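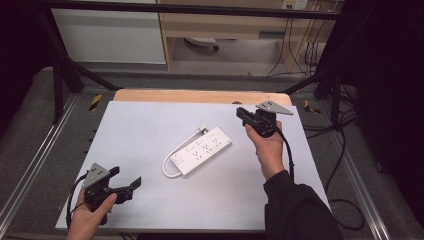
How many things can you run off one power board in an old house? Fewer than you'd like, and never the heater.

I learned that in my first winter at Hebden, when the kettle, the toaster and a little fan heater all went on at breakfast and the whole back half of the place went dark. I stood there in my socks, holding the bread, feeling quite personally insulted. The house was a weatherboard cottage on the Gustley road, with lovely high ceilings, a claw-foot bath and (I did count, in a temper) 6 power points. Six! For the entire house! One of them was behind the wardrobe and another was in the hallway at hip height, for reasons that died with whoever put it there.

If you've fallen for an old place, you'll know how this goes. You look at the cornices. You look at the fireplace and the colour of the light on the floorboards. You do not crawl around the skirting looking for somewhere to charge your phone. My building inspection ran to 101 pages and I read the bit about termites twice and skipped the electrical section altogether.

So for a year we lived by a sort of roster. Washing machine before seven in the morning, oven and heater never together, vacuum on its own like royalty. The lamp in the lounge got unplugged for the telly. Visitors had to be briefed – my sister-in-law still asks permission before using a hair dryer, and she lives in a brand-new unit.

The rewire happened in August, and I'd been dreading it. Our sparky came out from Drurnby, had a look in the roof and went very quiet, then came down and asked whether I'd like the good news first. The quote was $3000 more than I'd set aside. I said yes anyway, then went and sat in the car for a bit.

What I'd do differently is walk through every room beforehand, at night, with a roll of masking tape. Sit where you'll sit. Pretend to read in bed, pretend to make a cuppa, pretend to iron (I had to pretend quite hard). Put tape wherever your hand goes looking for a socket. I did this for the kitchen and it's perfect. I didn't bother with the spare room, and there's a double point in there sitting squarely behind the only spot a bed will fit.

The nice switches came from Cendidwood, brown and domed with a fat little click, and I flick them for no reason at all when I walk past. The hallway point stayed. I'd got fond of it, and it's a very handy height for the vacuum.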